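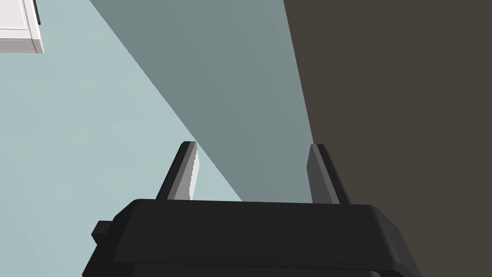 원고는 다 모였는데 어디서부터 손을 대야 할지 모르겠다고 루시아 리바스가 물어 왔다. 길이가 제각각이고, 같은 일화가 세 번이나 나오고, 두 사람은 손글씨를 사진으로 찍어 보냈다고 했다. 추모식까지는 열흘 남은 상황이었다.

아래 순서는 그때 보낸 답장을 정리하고 빠진 부분을 채운 것이다. 추모식에서 나눠 줄 소책자를 A5 크기로 만드는 경우를 기준으로 한다. 조판은 Solard로 했지만 다른 프로그램을 써도 순서는 같다.

# 추모 소책자 만들기

## 1. 쪽수부터 정한다

가운데를 철심으로 박는 소책자는 쪽수가 4의 배수여야 한다. A4 종이 한 장을 반으로 접으면 앞뒤로 네 쪽이 나온다. 루시아의 책자는 20쪽이었고 A4 다섯 장이 들어갔다.

배분은 이렇게 했다.

| 쪽 | 내용 |
|---|---|
| 1 | 표지: 이름, 태어난 해와 돌아가신 해 |
| 2 | 비움 |
| 3 | 추모식 순서 |
| 4–5 | 약력 |
| 6–15 | 가족과 친구들의 글 |
| 16–17 | 사진 |
| 18 | 고인이 좋아하던 노래 가사나 시 |
| 19 | 유족 인사 |
| 20 | 비움 |

글을 보낸 사람은 18명이었다. 긴 글 두 편에 한 쪽씩 주고, 나머지 열여섯 편은 한 쪽에 두 편씩 넣으니 열 쪽이 찼다. 원고가 더 들어올 것 같으면 18쪽에 넣을 시를 빼고 자리를 남겨 둔다. 쪽수를 네 쪽 늘리는 것은 마지막 수단이다. 두꺼워지면 접힌 부분이 벌어지고, 안쪽 장이 바깥으로 밀려 나온다.

노래 가사와 시는 저작권이 살아 있는 경우가 많다. 전문을 싣고 싶으면 권리자에게 먼저 문의하고, 시간이 없으면 제목과 지은이만 적는다.

## 2. 원고를 모은다

메일이나 메시지로 부탁할 때 다음 네 가지를 적는다.

- 분량: 한 쪽에 두 편이 들어가는 글은 400자 안쪽, 한 쪽을 다 쓰는 글은 1000자 안쪽
- 마감: 인쇄소에 파일을 넘기기 닷새 전
- 이름 표기와 고인과의 관계를 어떻게 적을지
- 글을 줄이거나 맞춤법을 고쳐도 되는지

마지막 항목을 빼먹으면 나중에 한 사람씩 다시 연락해야 한다. 부탁하는 글은 짧게 쓴다. 예를 들면 다음과 같다.

> 추모식 때 나눌 소책자에 어머니에 대한 글을 싣고 싶습니다. 400자 안쪽이면 되고, 한 장면만 적어 주셔도 좋습니다. 성함은 어떻게 적을까요? 자리가 모자라면 조금 줄이거나 맞춤법을 손봐도 괜찮은지도 알려 주세요. 쓰기 어려우시면 답장을 안 하셔도 됩니다.

"추억을 써 주세요"라고만 하면 받는 사람이 막막해한다. 무엇을 쓸지 묻는 사람에게는 처음 만난 날, 같이 먹은 음식, 자주 하시던 말 같은 것을 하나 골라 보라고 답하면 된다.

마감이 지나면 한 번만 다시 연락한다. 두 번째 연락에도 답이 없으면 그 사람 몫은 비었다고 보고 진행한다. 슬픔 때문에 못 쓰는 사람도 있으니 이유는 묻지 않는다.

## 3. 파일을 정리한다

폴더를 세 개 만든다.

1. `원본` – 받은 그대로 둔다. 손대지 않는다.
2. `교정` – 원본을 복사해서 여기서만 고친다.
3. `사진` – 사진과 스캔 파일을 넣는다.

파일 이름은 `번호_이름` 형식으로 통일한다. 메시지로 받은 글도 텍스트 파일로 저장해 원본 폴더에 넣는다. 대화창에만 남겨 두면 찾는 데 시간이 걸린다.

손글씨로 받은 글은 타자로 옮긴 뒤 쓴 사람에게 보여 준다. 글씨를 그대로 싣고 싶다면 밝은 데서 위에서 수직으로 다시 찍거나, 스캐너로 300dpi 이상으로 뜬다. 루시아는 한 편은 타자로 옮기고 한 편은 글씨를 살렸다. 살린 글은 고인의 언니가 쓴 것이었고, 줄 간격이 넓어서 한 쪽을 다 썼다.

## 4. 글을 고친다

손대는 범위를 미리 정해 둔다. 맞춤법과 띄어쓰기, 분명한 오타, 날짜와 지명 오류까지가 기본이다. 문장의 순서나 말투는 바꾸지 않는다. 존댓말로 쓴 글과 편지투로 쓴 글이 섞여도 그대로 둔다. 사투리도 표준어로 고치지 않는다.

### 같은 일화가 겹칠 때

여럿이 같은 이야기를 쓰는 일은 흔하다. 루시아의 경우에는 고인이 Dranham에 살 때 버스를 놓쳐 눈길을 걸어서 출근한 이야기가 세 편에 나왔다. 가장 자세한 글에는 이야기를 그대로 두고, 한 편은 쓴 사람의 동의를 얻어 두 문장으로 줄였다. 나머지 한 편은 그 이야기가 글의 전부여서 건드리지 않고, 앞의 글과 네 쪽 떨어진 자리에 배치했다.

### 사실이 서로 다를 때

이사한 해, 학교 이름, 직장에 다닌 기간은 사람마다 다르게 기억한다. 약력에 들어가는 날짜는 서류로 확인한다. 개인의 글에 나오는 날짜가 약력과 어긋나면 쓴 사람에게 묻고, 확인이 안 되면 "그 무렵", "젊었을 때"처럼 바꿔도 되는지 물어본다.

### 너무 길 때

1000자로 부탁해도 두 배를 보내는 사람이 있다. 먼저 인사말과 맺음말을 덜어 낸다. 그래도 넘치면 쓴 사람에게 어느 부분을 남기고 싶은지 고르게 한다. 전문은 따로 출력해 유족에게 전하겠다고 하면 대개 받아들인다. 그렇게 말했으면 꼭 전해야 한다.

### 뺄지 물어봐야 하는 내용

병명, 임종 때의 모습, 가족 사이의 다툼, 돈 문제가 나오면 글쓴이와 유족 양쪽에 확인한다. 유족 중 한 사람을 최종 결정권자로 정해 두면 편하다. 형제가 여럿일 때 각자에게 따로 물으면 답이 갈린다.

## 5. 약력을 쓴다

두 쪽이면 충분하다. 태어난 곳과 가족, 학교, 일, 결혼과 자녀, 나중에 살던 곳을 시간 순서로 적는다. 연도를 모두 적을 필요는 없다. 출생, 결혼, 퇴직 정도만 적어도 읽는 데 지장이 없다.

직함과 상 이름을 길게 늘어놓으면 이력서처럼 읽힌다. 대신 일하던 곳에서 무엇을 맡았는지 한두 문장으로 쓴다. 취미는 구체적으로 적는다. "정원 가꾸기를 좋아하셨다"보다 "해마다 완두콩을 심고 절반은 이웃에게 나눠 주셨다"가 낫다.

유족 이름을 적을 때는 순서와 표기를 소리 내어 읽으며 확인한다. 배우자, 자녀, 자녀의 배우자, 손주 순이 일반적이지만 집안마다 다르다. 재혼 가정이라면 누구를 어떻게 부를지 반드시 먼저 묻는다. 소책자에서 가장 자주 나오는 실수가 손주 한 명을 빠뜨리는 것이다.

## 6. 사진을 고른다

두 쪽에 여섯 장을 넘기지 않는다. 어린 시절 한 장, 젊은 시절 한두 장, 가족과 찍은 것, 최근 것을 섞는다. 최근 사진이라도 투병 중에 찍은 것은 유족에게 물어보고 쓴다.

- 인쇄할 크기에서 300dpi가 되는지 확인한다. 메신저로 받은 사진은 크기가 줄어든 경우가 많으니 원본을 다시 부탁한다.
- 옛 사진은 앨범에서 떼다가 찢어질 수 있다. 붙어 있으면 앨범째 스캔한다.
- 색이 바랜 사진은 흑백으로 바꾸면 다른 사진과 어울린다. 다만 전부 흑백으로 만들지는 않아도 된다.
- 사진 설명에는 장소와 사람만 적는다. 모르는 사람이 있으면 이름을 추측해서 쓰지 않는다.

## 7. 조판한다

Solard에서 새 문서를 열고 쪽 크기를 A5 세로로 잡는다. 단위가 포인트로 되어 있으면 너비 420, 높이 595를 넣는다. 마주 보는 쪽 설정을 켠다.

여백은 안쪽 18mm, 바깥쪽 15mm, 위 15mm, 아래 20mm로 했다. 아래가 넓어야 쪽 번호를 넣고도 손으로 잡을 자리가 남는다.

본문 글꼴은 명조 계열 10.5포인트, 줄 간격 170퍼센트로 한다. 나이 든 손님이 많으면 11.5포인트까지 키우고 그만큼 원고를 줄인다. 제목에 쓸 글꼴은 하나만 더 고른다. 라틴 문자 이름이 많은 책자라 로마자에는 Keogh를 썼는데, 강세 부호가 제대로 찍혔다. 부호가 붙은 이름이 있으면 반드시 실제로 출력해서 본다. 화면에는 멀쩡해도 인쇄본에서 네모로 나오는 글꼴이 있다.

글마다 이름을 글 끝 오른쪽에 둔다. 관계는 이름 옆에 작은 글씨로 적는다. 글의 순서는 가까운 가족을 앞에 두고 그다음은 가나다순으로 하면 말이 적다. 책 한가운데인 10쪽과 11쪽은 가장 잘 펼쳐지는 자리다. 손글씨나 그림처럼 넓게 보여 주고 싶은 것이 있으면 그쪽으로 보낸다.

쪽 번호는 3쪽부터 18쪽까지만 넣었다. 표지와 빈 쪽에는 넣지 않는다.

## 8. 교정지를 본다

화면으로만 보지 말고 한 부를 출력해 접어 본다. 다음을 확인한다.

- [ ] 고인의 이름 표기가 표지, 약력, 인사말에서 모두 같은가
- [ ] 추모식 장소와 시각이 초대장과 같은가
- [ ] 글쓴이 이름이 빠지거나 뒤바뀌지 않았는가
- [ ] 유족 명단에 빠진 사람이 없는가
- [ ] 문장이 다음 쪽으로 넘어가며 잘리지 않았는가
- [ ] 사진 설명이 맞는 사진에 붙어 있는가

만든 사람 말고 한 사람이 더 봐야 한다. 가능하면 고인을 잘 모르는 사람에게도 보여 준다. 내용을 아는 사람은 틀린 글자를 머릿속에서 고쳐 읽는다. 루시아의 책자는 3쪽에 추모식 시작이 오전 11시로 적혀 있었는데 실제로는 오후 2시였고, 마지막 교정에서 발견했다.

## 9. 인쇄한다

### 인쇄소에 맡길 때

PDF는 1쪽부터 20쪽까지 순서대로 한 쪽씩 내보낸다. 접지 순서는 인쇄소에서 맞춘다. 글꼴을 포함하고, 쪽 끝까지 닿는 사진이나 바탕색이 있으면 사방 3mm 여유를 둔다. 루시아는 Varna에 맡겼고 교정본 한 부를 먼저 받아 본 뒤 나머지를 찍었다.

주문할 때 말할 것은 판형, 쪽수, 부수, 표지 종이, 본문 종이, 제본 방식, 받을 날짜다. 본문은 100g 안팎의 미색 종이가 읽기 편하다. 표지는 본문보다 두꺼운 것으로 한다. 부수는 예상 손님 수에 오지 못하는 친척 몫을 더한다. 부부가 한 부만 가져가는 경우도 있지만 모자라는 것보다는 남는 것이 낫다.

### 집에서 인쇄할 때

인쇄 설정에서 소책자를 고르고 양면, 짧은 쪽 넘김으로 맞춘다. 소책자 기능이 없으면 A4 가로에 두 쪽씩 다음 순서로 앉힌다.

| 장 | 앞면 | 뒷면 |
|---|---|---|
| 첫째 | 20, 1 | 2, 19 |
| 둘째 | 18, 3 | 4, 17 |
| 셋째 | 16, 5 | 6, 15 |
| 넷째 | 14, 7 | 8, 13 |
| 다섯째 | 12, 9 | 10, 11 |

한 부를 먼저 찍어 접어 보고 쪽이 맞으면 나머지를 찍는다. 철심은 긴 팔 스테이플러로 접는 선 위에 두 군데 박는다. 보통 스테이플러는 가운데까지 닿지 않는다.

## 10. 나눠 준 다음

입구에 쌓아 두는 것보다 자리에 한 부씩 놓는 편이 고르게 돌아간다. 글을 쓴 사람 몫은 따로 빼서 봉투에 이름을 적어 둔다. 오지 못한 사람에게는 우편으로 보낸다.

원본 폴더와 최종 PDF는 유족에게 넘긴다. 저장 장치 하나에만 담지 말고 두 군데에 둔다.

## 질문에 대한 답

**아이들 글도 넣을 수 있나?** 넣는다. 틀린 맞춤법은 읽는 데 문제가 없으면 고치지 않는다. 그림은 스캔해서 글 옆에 작게 둔다.

**외국어로 온 글은?** 원문과 번역을 같이 싣는다. 자리가 없으면 번역만 싣고 번역한 사람을 밝힌다. 올라이아 마테오스가 스페인어로 보낸 글은 원문을 왼쪽 쪽에, 번역을 오른쪽 쪽에 두고 싶었지만 자리가 없어서 위아래로 나눴다.

**추모식 뒤에 온 글은?** 반으로 접은 A4 한 장짜리 별지로 만들어 책자 사이에 끼운다. 11월 추모식 뒤에 세 편이 더 와서 그렇게 했고, 이미 책자를 받아 간 사람들에게는 PDF로 보냈다.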